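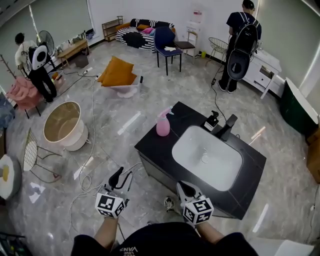 Black vanity, white basin, and the pink spray bottle that lives beside it.

I put off buying a dark vanity for years, and everyone told me I'd regret it. Well, I don't! But dark tops do show every splash, so I've had to change my habits a bit.

First one – keep the spray bottle out on the counter, next to the basin. Mine used to be shut away in a cupboard and I used it about once a fortnight. Now I give the top a quick squirt while I'm brushing my teeth (one part white vinegar to 11 parts water, and a drop of washing-up liquid). Don't try vinegar on real marble or limestone though, it'll eat into it. Plain soapy water for those.

Buff with a dry cloth straight after. Old cotton T-shirts are best, fluffy towels leave bits everywhere.

Black taps want the gentlest treatment of all. My neighbour Malcolm Mellor went at his with a scouring pad and it's been grey round the base ever since. Soft cloth, warm water, done.

Lift the soap dispenser when you wipe, too. There's always a ring under it. And glossy floors get the same dry buff, in socks if you're feeling lazy – I usually am.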